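Elleck Safe-Practice Sim Kit, quick review

Had it 4 weeks. Elleck sells it as rules training for people who program arms — approach limits, clear space, retreat paths. Paid 890 for the one-seat license. Steep.

Best module is the faucet one. Plain blue backdrop, gray parts, no clutter. Rule it drills: stop short, check the gap, then go in slow. Long rod pokes down toward the gripper so thats your closest point, measure from there.
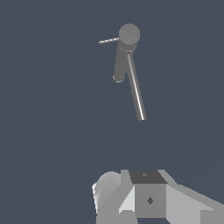
What bugs me

Rule sheet is 62 pages, no index. Speed limits burried in the back. Lakshmi Raju on our team printed just the checklist, much better. Also no floor or walls in this one, so don't use it to sign off a real cell.

Worth it for new hires. Skip if you already have a written procedure.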